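Indden Hand Kit: Your Questions, Answered
Last updated December 30, 2023

What exactly comes with the kit?
You get one hand-held gripper with its two fingers, a pair of spare finger pads, the charging cable and a printed starter guide that Marichka Vasylenko wrote for people who have never done this before (she is very patient, and it shows!).

Do I need a robot of my own?
Not at all. You hold the gripper yourself and go about your chores, and the recordings are used later to teach a robot arm. If you do own a Jetmont arm, the same fingers fit it.

Can I use it at home, or do I have to tidy up first?
Please do use it at home, and please don't tidy up on our account. We love ordinary rooms — towels, jars, bags, boxes, whatever you happen to live with. Clear enough floor to kneel comfortably and you're ready to begin.

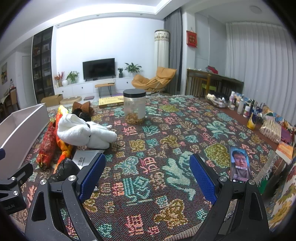 Start with soft things like a towel or a folded cloth, and go slowly for the first few tries. Small, smooth items are harder, and it's perfectly fine to come back to them another day.

How long does a charge last?
Around 56 minutes of steady recording, which most people find is plenty for one sitting.

What if a pad wears out?
Write to Jianhua Xie at the Saltberg office and he'll mail you two new ones, free of charge for the first two years.

Can I return it?
Yes, any time before the end of January, and you're welcome to keep the guide.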